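Home | Opinion | House & Table | Archive | Contact

Put it in a basket. No, a smaller one

By Fergus Menzies
9 June 2020
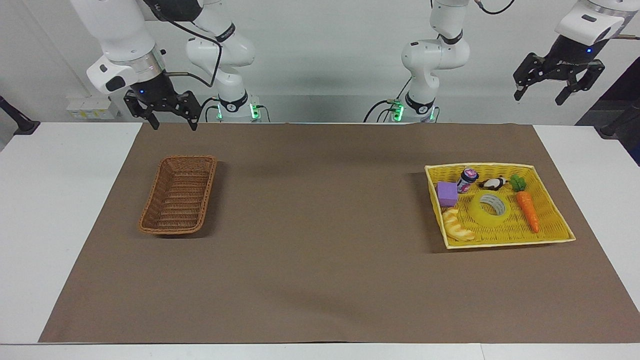

I have had it with bins. Plastic bins, lidded bins, bins that stack inside a bigger bin. We bought a load of them when we moved to Clusuren and I could not tell you today what is in any of them. Tape, maybe. A bike pump.

Baskets, though. Low ones. A brown wicker bread basket, a yellow woven one, sheet of brown paper underneath so the table doesn't get scratched up. That's a system. You look down and you see your stuff. Six small things in a basket is a good number of things. Sixty is a bin.

My neighbor Ostap Kravchuk thinks this is nonsense. He says baskets collect dust and crumbs and the weave snags on sweaters, and fine, he has a point about the sweaters. He runs his whole kitchen out of drawers. Spent 20 minutes last week looking for a lemon squeezer. In his own drawers! I timed it becuase I was the one waiting.

The paper matters too and people skip it. Buy a roll, the plain kind. When it gets grubby you pull it off and the table is fine, no wiping, no coasters, no speech to the kids. Cover nearly the whole top, leave a bit showing at the edges so it dosen't hang over and catch on your belt.

Someone will write in about cost. I paid 4 dollars for mine at the Bickerstaff thrift store. The storage tower in our hall was 63, and it wobbles.

One rule only. Basket gets full, something leaves. Don't go buy another basket. I own 2 and I would like to keep it that way, though my wife has seen a round one she likes and I am not winning that argument.

Anyway. Empty one bin this week. Just one. See what you miss.

Recent in House & Table
Why I stopped ironing napkins
The Drultell flea market is too early in the morning
Small tables, big families
Letters: more on the dish rack question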